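Kowalchuk Parish Hall and Church of St Brendan, Grerndale
Pre-season building inspection, September: checklist with comments
Inspected by Murray Girard and Gil-soo Yeon. Copy to Fr Clifford Caron and the diocesan property office.
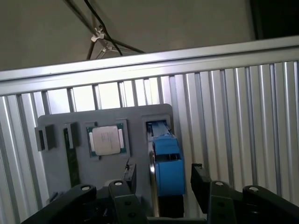 Section A. Nave and aisles

A1. Centre aisle clear to full width, door to chancel step
Pass.

A2. Pews fixed to floor, no movement at ends
Fail. Row 7 on the Gospel side rocks when weight is put on the aisle end. Two screws missing from the floor bracket. Tape off until repaired.

A3. Kneelers fold and hold in raised position
Pass with comment. Hinge pins in the rear rows are worn. Recheck at next inspection.

A4. Floor grilles flush
Pass.

Section B. Sanctuary and sacristy

B1. Sanctuary lamp bracket and chain secure
Pass. Chain replaced last year, no wear at the hook.

B2. Candle stands stable, drip trays in place
Pass with comment. The paschal candle stand has been moved within reach of the curtain at the sacristy door. Return it to the floor mark beside the font.

B3. Thurible charcoal disposal
Fail. Spent charcoal found in a plastic bin in the sacristy. A lidded metal bin is required, kept on the concrete step outside. Raised with Harvey Lachance, head sacristan, during the inspection. To be corrected before the next sung Mass.

B4. Vestment press clear of heater
Pass.

B5. Tabernacle key stored as per parish policy
Not inspected. Outside scope.

Section C. Choir loft and bell

C1. Loft stair handrail, both sides
Pass.

C2. Loft rail height and fixings
Refer. The rail is original and lower than the present standard. No loose fixings. Limit on occupancy remains at 23 persons, notice to be posted at the foot of the stair. The existing notice is faded and can't be read from the bottom tread.

C3. Organ blower, electrical isolation
Pass. Nemier serviced the blower and left a tag on the isolator.

C4. Bell rope, guide and trapdoor
Fail. Rope frayed at the guide. Bell not to be rung by rope until replaced. Quote from Gallisier for rope and fitting is $2265, forwarded to the parish finance council.

Section D. Exits, fire and first aid

D1. Exit signs lit
Pass.

D2. Extinguishers in date and on hooks
Pass with comment. The extinguisher by the confessional was on the floor. Rehung by M. Girard.

D3. West door opens outward without a key
Pass. Upper bolt is stiff. Graphite only, no oil.

D4. First aid kit complete
Fail. No burn dressings, saline past its date. Saqib Mengal to restock from the hall supply.

D5. Ramp to north door, surface and colour contrast
Pass with comment. Yellow edge strip lifting at the lower end.

Section E. Hall and kitchen

E1. Urn on level bench, cord clear of sink
Pass.

E2. Stacked chairs no higher than permitted
Pass.

E3. Gas shut-off labelled and reachable
Pass.

Outstanding items
A2, bracket repair: M. Girard
B3, metal bin: H. Lachance
C2, new notice: G. Yeon
C4, bell rope: finance council to approve quote
D4, first aid kit: S. Mengal

Priority 3 items (A3, D5) are held over to the next inspection unless the condition worsens. Defects noticed between inspections go in the red book at the sacristy door, with the item number from this form.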